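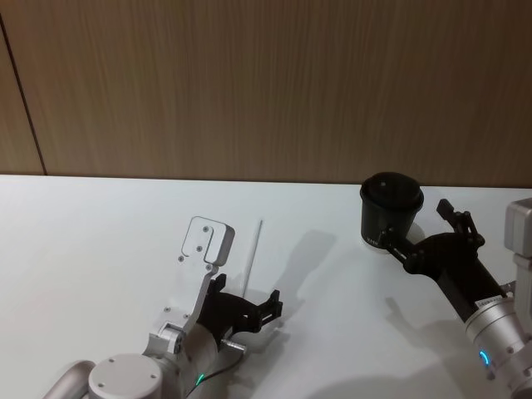

Der rechte Arm mit dem Becher, der linke hat gerade nichts zu tun.

28. Januar 2018

Seit Oktober steht bei uns in Tranden die Messina. So heißt die Zelle mit den beiden Armen laut Angebot, und so heißt sie inzwischen auch auf dem Wartungsplan. Gebaut hat sie Prasteck, die Ablaufsteuerung kommt von Lodar, und gekümmert wird sich von mir. Letzteres stand in keinem Angebot.

Mich hat jetzt schon dreimal jemand gefragt, ob sich das Ding lohnt. Ich weiß es nicht. Was ich sagen kann, ist, was man an so einer Zelle tut, damit sie einen Becher anfassen kann, ohne ihn zu zerdrücken oder umzuwerfen. Im Prospekt war dafür ein Satz reserviert: »Einrichten in wenigen Minuten.« Ich habe diesen Samstag damit verbracht, und den davor auch.

Fangen wir mit dem linken Arm an, der macht den meisten Ärger. Am Handgelenk sitzt ein Winkelhalter, und dieser Halter hatte Spiel. Wenig, man sah es nicht, man spürte es nur, wenn man oben am Kopf mit dem Daumen drückte. Laut Prasteck ist er ab Werk »verliersicher« verschraubt. Mag sein, verloren ging ja auch keine Schraube. Zwei davon ließen sich trotzdem mit den Fingern drehen. Ich habe alle nacheinander herausgenommen, die Gewinde saubergemacht, mittelfesten Schraubenkleber drauf und über Kreuz wieder angezogen. Ein Drehmoment für diese Schrauben steht im Handbuch nicht. Auf Nachfrage schrieb mir der Support »handfest«. Wessen Hand, habe ich zurückgefragt, da kam dann nichts mehr.

Wenn der Halter einmal ab war, stimmt danach natürlich die Werkzeugeinmessung nicht mehr. Und da wird es zäh. Lodar bietet eine automatische Routine an, die fährt hübsch im Kreis und meldet am Ende einen grünen Haken. Den grünen Haken bekommt man auch, wenn die Greiferspitze 2 mm neben dem Punkt steht. Ich habe es mit Absicht ausprobiert: Halter schief angesetzt, Routine gestartet, Haken. Seitdem messe ich von Hand ein. Spitze auf einen festen Punkt, vier möglichst verschiedene Stellungen des Handgelenks, jedes Mal speichern, rechnen lassen. Dann den Greifer um denselben Punkt drehen und mit der Lupe zuschauen, ob er wandert. Wandert er, noch einmal von vorn.

Beim Gewicht das gleiche Spiel. In der Vorlage für den linken Arm war der nackte Greifer eingetragen, ohne Halter und ohne das Stück Kabel. Ich habe alles zusammen auf die Küchenwaage gelegt: 775 Gramm. In der Steuerung stand deutlich weniger. Wer sich fragt, warum ein Arm beim Freischalten kurz durchsackt und beim Handführen nach unten zieht, sollte dort zuerst nachsehen, bevor er an den Gelenken zweifelt. Ich habe an den Gelenken gezweifelt. Hat mich einen Abend gekostet. 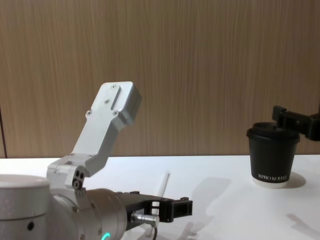

Dann die Kabel. Der Stecker am Greifer steht seitlich heraus, und das dünne Kabel daran muss bei jeder Drehung des Handgelenks mit. Ab Werk lag es ziemlich stramm. In der Grundstellung sieht das ordentlich aus, und für die Abnahme wird die Zelle ja auch in der Grundstellung fotografiert. Dreht man das letzte Gelenk aber weit durch, zieht es am Stecker, und irgendwann meldet der Greifer dann »Kommunikation verloren«, gern mitten im Griff. Jetzt hat das Kabel eine Schlaufe und weiter hinten eine Zugentlastung aus Klettband. Kabelbinder nehme ich dafür nicht mehr, die schneiden mit der Zeit ein. Die Schlaufe darf auch wieder nicht so groß sein, dass sie auf der Tischplatte schleift. Man fährt also alle Stellungen ab, die im Programm vorkommen, langsam, eine Hand am Taster, und schaut nur auf das Kabel. Langweiliger wird es nicht mehr.

Mit dem rechten Arm bin ich eigentlich zufrieden, mit dem, was er tun soll, weniger. Er greift den Becher oben, auf Höhe des Deckels. Ich hätte das anders gelöst. Der Deckel ist aus Kunststoff, der Becher aus Pappe und konisch, und wer einmal einen vollen Kaffeebecher am Deckel hochgehoben hat, kennt das Ergebnis. Prasteck findet, weiter unten sei der Becher »undefiniert weich«. Da haben sie sogar recht. Bei uns bleibt er vorläufig leer, und damit ist die Frage vertagt.

Bei der Greifkraft hilft nur Probieren. In der Lodar-Maske gibt es einen Schieber ohne Einheit. Ich habe unten angefangen und bin in kleinen Schritten hoch, bis nichts mehr rutschte, und dann einen Schritt weiter. Bei zu viel Kraft springt der Deckel auf der Gegenseite hoch. Bei zu wenig dreht sich der Becher zwischen den Backen, und man merkt das erst, wenn er schief wieder abgesetzt wird. Welcher Wert es geworden ist, schreibe ich lieber nicht hin, mit anderen Bechern stimmt er sowieso nicht. Unserer sind die schwarzen mit XPRO KOFFEE drauf. Colm Corrigan hat mal eine andere Sorte mitgebracht, eine mit etwas dickerem Rand, und schon ging gar nichts mehr. So viel zum Thema »lernt selbstständig dazu«.

Bevor ich es vergesse, die Backen. Staub und Fett von den Fingern machen sie glatt, und zwar schneller, als ich gedacht hätte. Ein Tuch mit Isopropanol, beide Innenseiten, kurz ablüften lassen. Im Plan von Prasteck steht das einmal im Quartal. Ich mache es jetzt vor jedem längeren Lauf. Bei der Gelegenheit gleich mit dem Fingernagel an den Gelenken der Finger wackeln, dort sitzen kleine Stifte, die sich seitlich herausarbeiten können. Einer war bei mir schon halb draußen.
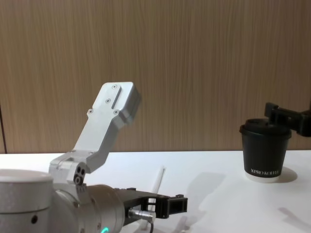

Rechter Greifer am Deckel. Vorne links der Halter, um den es oben ging.

Das weiße Stäbchen auf dem Tisch ist die zweite Aufgabe, die für den linken Arm. Dazu kann ich noch nicht viel sagen, außer dass mir weiße Teile auf weißer Platte nicht gefallen. Der Schatten ist dunkler als das Teil. Ich habe Rónán Kinsella bei Prasteck gefragt, ob man da nicht einfach eine graue Matte unterlegen kann. Er meinte, das System sei »robust gegenüber dem Hintergrund«. Ich habe eine graue Matte bestellt.

Und nun zur Zahl, um die ich lange herumgeschlichen bin. In den Unterlagen steht, die Zelle laufe nach dem Einrichten »zuverlässig«. Ich habe letzten Samstag, also vor der ganzen Schrauberei, 170 Zyklen mit dem Becher fahren lassen und eine Strichliste geführt: aufnehmen, versetzen, abstellen, und er muss danach stehen. In 82 Prozent der Fälle tat er das. Für eine Vorführung reicht so etwas locker, man lässt sie halt dreimal laufen und hört auf, solange es klappt. Für alles, wo niemand danebenstehen soll, reicht es überhaupt nicht. Der Lauf nach dem Umbau steht noch aus. Ich traue mich nicht, dafür schon etwas zu versprechen, und misstraue jedem, der es täte.

Was mich an der Sache stört, sind gar nicht die Arme. Die sind ordentlich gebaut, fahren leise und kommen immer wieder dort an, wo sie hinsollen. Mich stört, dass die ganze Arbeit drumherum in keiner Rechnung auftaucht. Schrauben, Kabel, Waage, Lupe, Lappen. Verkauft wird der Arm, der den Becher hebt, und dass vorher einer zwei Samstage lang mit dem Innensechskant davorsitzt, gilt als Anlaufschwierigkeit. Im Oktober hieß es schon Anlaufschwierigkeit.

Falls jemand die gleiche Kombination betreibt, so halte ich es im Moment: Vor dem Lauf am Halter drücken und am Stecker ziehen, beides sanft. Backen abwischen. Einen Zyklus bei langsamer Fahrt. Einmal pro Woche die Spitze auf den Messpunkt fahren und schauen, ob sie noch trifft. Nach jedem Lösen des Halters komplett neu einmessen, auch wenn man sicher ist, dass er wieder genau so sitzt. Er sitzt nie genau so.

Wer ein Drehmoment für die kleinen Schrauben am Halter kennt, bitte in die Kommentare. Mit Quelle, wenn es geht. »Handfest« habe ich schon.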